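Riltach kitchen arm kit: our gallery

Posted December 2018 by Eun-seong Ham

We've had the Riltach kit for eight weeks and I have been boring everyone at Prulton about it, so I-seul Kong suggested I put some pictures up and let people look for themselves. For anyone who missed the earlier posts, it's a tabletop arm sold for small teams who want to try pick-and-place work on ordinary household things. You get the arm, the gripper, a camera that sits at the wrist, the control box and a licence for the software. Ours came through Tresham, who were quick to answer emails and even rang back when I got the cable order wrong (my fault entirely, the leaflet is clear enough).

We try it on a kitchen worktop, which is a much harder test than the neat grey mat in the starter guide. Click through at your own pace, and do write in if you have the same kit and do things differently!
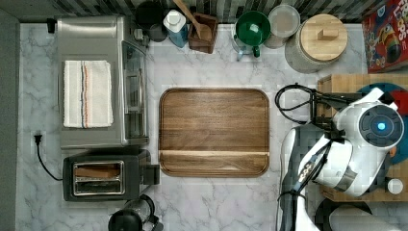
Wrist camera placement is the thing I would praise first. On the old Sung arm we had ours on a separate stand, and any knock to the stand meant starting the calibration again. With this one the camera rides along on the arm, and the blue light in the middle of it is easy to pick out even against a busy worktop. The gripper is slim too, with black pads on the fingers, and I-seul likes that she can see past it while she is steering. My one grumble is the cabling. Those loops do wander across the counter, and I'd love Riltach to sell a longer set of clips. We ended up buying our own.

Setting up took us an afternoon. The arm itself went on without any fuss, but the software wanted three updates before it would talk to the gripper, and each one needed a restart. After that it was lovely. You can guide the arm by hand to a spot, save it, and have it go back there as often as you like. I-seul has 126 saved positions now and a naming system that only she understands.

We've logged 4000 moves so far. Toy food makes a very good starting point if you are new to this, being light and cheap, with awkward curves that teach you a lot about finger angle. Flat things are another matter and we are still learning. Thin edges lying flush on a board are the worst of the lot, and I'd welcome tips.

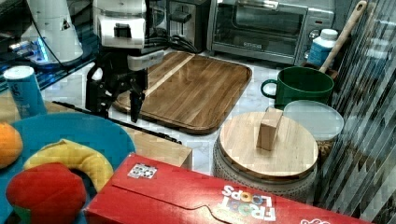 Fingers down, just above a corner of the cutting board. Toy banana on the teal plate.

I'm fond of this view as it gives a fair idea of how much the arm has to work around. We keep the speed at the lower setting near the toaster and the canisters, and the slow mode is smooth enough that I don't mind using it all day.

Next on the list is the softer finger set, which Tresham expect to have in stock in February. I-seul wants to try it on real fruit. I'll add more pictures to this page once it arrives, and if you'd like the settings file we use for the gripper, drop me a line and I'll send it over.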